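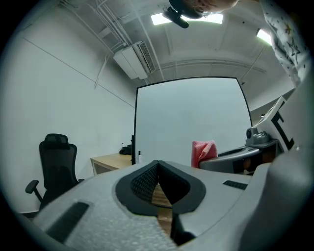 Why do runners in the 400 meters start in different places on the track?

The lanes on a running track are not all the same length. The outside lanes go around the bends on a wider curve, so one full lap in them is longer. Each runner is moved forward by the right amount so that everyone covers the same distance before the finish line.

The shape of a track

A standard outdoor track has two straight sides and two curved ends. The straight parts are the same length in every lane. Only the curves differ. A curve close to the middle of the track is tight and short. A curve farther out is wide and long.

You can test this with string. Lay one piece around the edge of a small plate and another around the edge of a large plate. Cut both, pull them straight and compare them. The string from the large plate is longer.

The stagger

The set of moved-up starting places is called the stagger. Lane 1 starts at the finish line. Lane 2 starts a little way ahead of it, lane 3 ahead of lane 2, and so on to the outside. From the stands it can look as if the runner in the outside lane has been given a lead. That lead is used up on the bends. When the runners come out of the last curve, the distance left to the line is the same for all of them.

In a 100 meter race there is no stagger. The whole race is on one straight, and all the runners line up side by side.

How the lines are placed

The lines are measured before they are painted. The people who mark a track do not measure along the painted edge of the lane, as a runner's feet do not land on the edge. They use an imaginary path a short way inside the lane and work out the length of the curve along that path. If the lines are put in the wrong place, times set on that track cannot be counted as records.

The track at Whiteley was repainted in September. It took 20 cans of white paint. The old stagger marks were ground off first so that no one would start from the wrong ones.

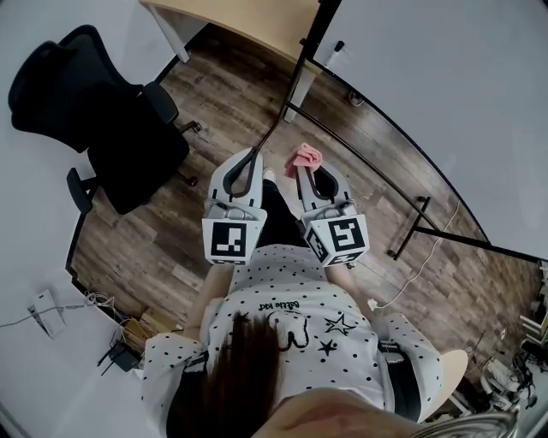

Kumiko Imai asked whether it is still better to have the inside lane, given that the distance is the same. Many runners do not like it. The bend in lane 1 is the tightest, and a fast runner has to lean more to stay in the lane. The outside lane has the gentlest bend, but the runner there cannot see anyone else until late in the race. The lanes in the middle are usually preferred. The runner has a fairly easy curve and has other people in front to chase.

Longer races

In the 800 meters, runners usually stay in their lanes for the first bend only. After that they reach a line called the break line and may move to the inside. The stagger for this race is smaller than it would be for a full lap in lanes, as it only has to make up for one bend. It also includes a very small extra amount for the slanted path a runner takes when moving across.

In the longest track races, the start is a curved line across the lanes. All the runners may head for the inside soon after the start. The line is curved so that the distance to the inside of the first bend is fair from every position.

Relays

In the 4 x 400 meter relay, the first runner stays in a lane for the whole lap. The second runner stays in the same lane for one bend and then may move in. That makes three bends in lanes in total, so this race has the largest stagger of all.

Words to know

Bend: one of the curved ends of the track.
Stagger: the spacing of the starting places in different lanes.
Break line: the line after which runners may leave their lanes.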